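4. Where small things end up on a round table

I came into this part of the project thinking the tables would be the dull bit. We had the whole ground floor of the Forkum building to look at, with its stairs and noisy corners, and I had set aside very little time for furniture. Then I read back through the placement notes and found that the round tables were in nearly everything. People put keys on them, and cups, and lids without the cup, and half a sandwich in a bag. So this section is longer than I planned, and I've moved the seating results to Section 5.

4.1 The tables and the hall

The tables are the Trilik model from Ionescu, bought when the hall was refitted. The top is 900 mm across, round, in a light wood that goes a lovely warm honey colour when the lights are on (the catalogue calls it something else, but everybody on our team ended up saying honey). The grain is faint. That matters more than I would have guessed, as I'll get to in 4.3. The top has no tray, no lip and no raised rim of any kind, so whatever goes on it just sits there on the flat.

The hall itself is tall and bright. The ceiling is white and curves over, there's an upper walkway with a long dark metal railing, and the floor is a dark slatey grey-green that picks up the overhead lights as glossy patches. I mention the floor because of the contrast. From a standing height you are looking at a pale disc on a dark ground, and the edge of the disc is easily the strongest line in your view. Several people we talked to described the table as "the light thing" before they described it as a table. One man used it as his meeting point all through July and couldn't tell us what shape it was!

4.2 What we wrote down

Our rule for a placement was simple. Somebody sets a loose object on the top and takes their hand away. If they keep hold of it, it doesn't count, and if they put it down and pick it straight up again it does count, which made for some very fast note-taking. For each one we marked the object on a paper circle printed with four rings, and wrote a word or two on what it was, what colour it was and how it was lying. We ended up with 1331 placements that both of us could read afterwards. Helju Rimkutė did the second reading of every sheet, and where we disagreed on a ring we went with the outer one.

I should say something about the rings, seeing as a reviewer of an earlier draft asked. They are evenly spaced by distance from the centre and so they do not have equal area. The outer ring is much bigger than the inner one. If people dropped things purely at random you'd still expect plenty of marks near the edge, and all the comparisons in this section allow for that.

We left out anything bigger than a lunch box. Bags and laptops behave differently (they get pushed to the middle, or they take over the whole top and the table stops being shared), and there is a good deal written on them already. What interested us was the little stuff, the kind of item that fits in a closed hand and that you could easily walk away from.

Pale objects were the ones we argued over most. A dark phone on a honey-coloured top is obvious from anywhere in the hall. A small white thing is odd. From one side it stands out brightly against the wood, and from the other it seems to turn into a completely different shape, with the shadows all in new places. Figure 4 has one on a round top, first from close to the wood and then from overhead.
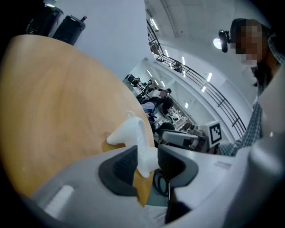
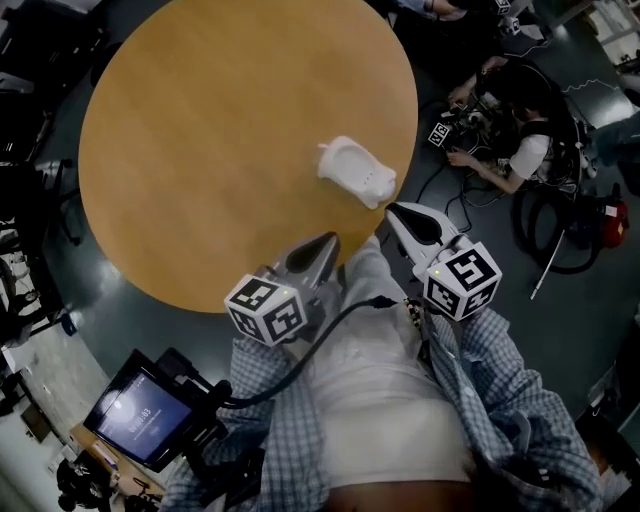
Figure 4. A small white object at the round table, from low down (first) and from overhead (second).

I find the pair useful when I'm explaining the trouble we had with the "what is it" column. Looking at the first, I'd have written "animal, long neck" without a second thought. Looking at the second, I'd have put something more like "tray, small tab at one end". Our note-takers stood in different spots around the hall, and their words for the white items differ in much this way, right down the sheets. We therefore dropped object names from the analysis for anything listed as white or cream and kept only size and ring. It cost us a nice table of results, and I was grumpy over it for a while, but I think it was the right call.

The figure also gives a fair idea of how the light table top sits against that floor, in the overhead view especially, and of how the tall hall opens up behind it in the low one. There's a person sitting on the floor to the right of the table in the second picture. Sitting on the floor is something we come back to in Section 5.

4.3 The edge

So, where do small things go? Mostly to the outer ring, even once you allow for its size. People put an object down on the part of the table that is closest to them, close to where the wood stops, and they do it with hardly a glance. I had expected a bit more reaching in. On the square tables at Trositz, where we ran the pilot, objects were often pushed well in towards the middle, and the corners were left bare. A round top has no corners to leave bare. It gives you the same edge wherever you walk up to it, and I suspect that takes away the little pause in which a person would otherwise choose a spot.

This has a knock-on effect that I didn't see coming. With a square table, someone coming back for a thing can remember a side, or a corner, or "the end near the stairs". With a round one they have only the surroundings to go by. The people we spoke to used the white wall, the railing up above and whatever happened to be standing along the wall at the time. When one of those landmarks was moved, they went to the wrong part of the table. We watched a woman go slowly the whole way round, patting the top lightly as she went, looking for an earring that was under her own sleeve – and she told us cheerfully afterwards that she would have had it in a second on her kitchen table.

The faint grain plays into this as well. On a strongly figured top there are knots and dark lines that a person can use as a sort of map, and you'll hear them say "it was by the swirl". These tops have soft brown streaks here and there, and a darker patch if you look for it, but they're too gentle to steer by. I asked for a top with a bolder grain for comparison and was told, kindly, that the furniture budget was not a research budget.

4.4 Picking things up again

Putting down was quick and careless. Picking up was the opposite. Small, smooth, low objects on a flat bare top are a nuisance to lift, and people had their own ways around it. The commonest was the drag, where a fingertip pulls the object to the edge and the thumb waits underneath. A round edge seems to suit the drag very well, because the nearest bit of edge is always straight towards you. Next came the plain pinch from above, used for anything with some height to it. A figurine or a bottle cap on its side gets pinched; a coin gets dragged. Things with a hollow in them could go either way, depending on which way up they had landed.

The drag does wear the table. On the tops we looked at closely, the finish at the rim is duller than the finish in the middle, and it feels slightly rougher when you run a thumb over it. I can't say how much of that is dragging and how much is sleeves, belt buckles and ordinary wiping down, and I'd be wary of anybody who claimed they could. The building's cleaning sheet has the tops wiped at 1000 and again late in the afternoon, and the cloth goes round the rim first each time.

4.5 Things we'd change

If I were doing this part again I would stand the note-takers at fixed points and have them swap over, so that every white object got described from more than one side. I'd also record the height the person was at when they let go. We lumped together those standing, those perched on stools and those sitting on the floor, and going by the loose remarks in the margins of our sheets, the floor sitters were doing something else entirely. They reach up and over the rim without seeing the top, feel for the wood, and leave the thing wherever it lands. Those placements are almost all in the outer ring too, but I don't believe they got there for the same reason, and our circles can't tell the two apart.

We also never asked for a table with a rim. Helju thinks even a very shallow one would push the placements inwards by a full ring. I think people would start leaning things against it. Ionescu has offered the loan of a rimmed top in the same wood, and we'll report on that separately once it has spent some time in the hall.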